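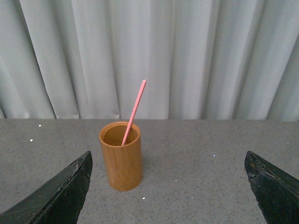

Bamboo cup, pink straw.

Okay, thread on last night's Kultuvura elimination for those of you who missed it or fell asleep before the vote. Spoilers all the way down. 2/16/19

Chunhua Dai is out. She went home after the dance-off against Thenmozhi Pinto, and the judges split 2 to 2 before the viewer vote settled it.

I had Chunhua making the final. She topped the leaderboard in the opening week and had not been in the bottom pair until last night.

The trouble started with the song. She was given a slow ballad and asked for something faster at rehearsal. The producers said no. You could hear her talk about it in the clip before she went on.

The routine was fine. She missed the turn near the end and caught up by the last eight bars. Giraldo called it "a small slip in a good dance" and still marked her down for it.

Stonetti gave her a 4. That is the lowest score he has given anyone this season and the crowd booed for so long the host had to start her next line over. 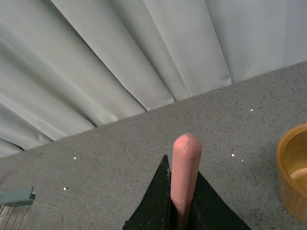

Thenmozhi went second and picked the tango from week one. Smart choice. She already knew it and the judges liked it the first time.

Giraldo voted to save Thenmozhi. Stonetti did too. The other two went for Chunhua. With a tie it goes to the viewer vote, which closed during the ad break.

The host read out that 198 votes separated them. They don't usually give the number. I would guess they did it to stop people asking for a recount, and people are asking for one anyway.

Chunhua took it well. She hugged Thenmozhi, thanked her dance partner and said she had not expected to last past the auditions. She asked if she could keep the shoes. The host didn't know.

Thenmozhi looked more upset than she did. She told the backstage show she had already packed her dressing room.

Some replies say the vote was unfair to viewers out west, where the lines open late. I agree with that. They had the same complaint last season and the rules page still says the same thing.

The Risau interview with Chunhua goes up tonight. From the preview, she talks about the song and says she is not going to blame it. She also says she hasn't watched the episode back.

She'll be in the group number at the final in March, along with everyone else who was voted off. No word on who she is dancing with.

Next week is movie night. Thenmozhi has a waltz. If Stonetti scores her the way he scored the last two waltzes, she is in trouble again.

I'll do another thread after the show. Please don't post results in the replies until the late broadcast is over.

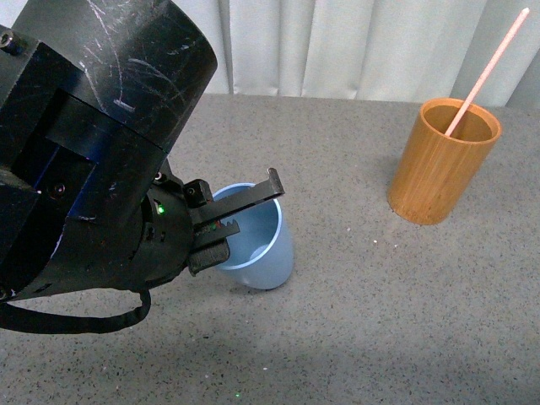 Light blue cup on the speckled top.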